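The **Zedora Open Day** is a yearly demonstration of robot handling work, held each June in the old tram shed at Pritbridge. It began as a quiet afternoon for the families of staff and has grown, rather happily, into a proper outing for the town, with 195 visitors at the most recent one and a very long queue for tea.

## Programme

Doors open at ten in the morning. Guests are taken round in groups of 15, and each tour lasts 39 minutes, a length settled on by Csenge Virág when she drew up the first timetable and never changed since – though a good many people linger well past it, and they are always made welcome.

There are 3 stops. The first deals with planning a movement, the second with safe distances, and the third, which most visitors remember best, is the lifting of machined and moulded parts by a white robot arm working over a carpeted floor marked out in yellow tape.

## The handling demonstration

The parts shown differ from year to year. Long, flat ones with plenty of openings are a favourite with the guides, as they give people a chance to talk about where a part can be held and how its weight hangs.

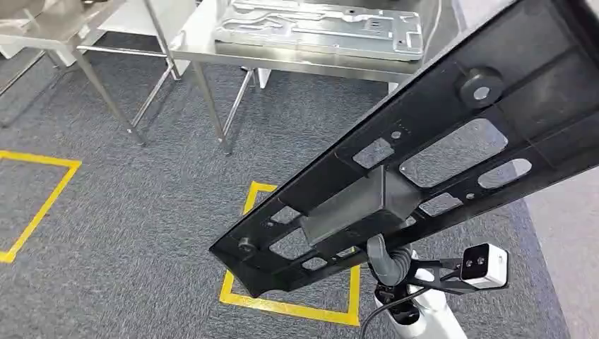

Benedek Halász thought the slow pace was the best of it, and wrote in the visitors' book that he had expected something quick and noisy and had ended up watching two full turns with his grandson. Talks by Borbély follow at three.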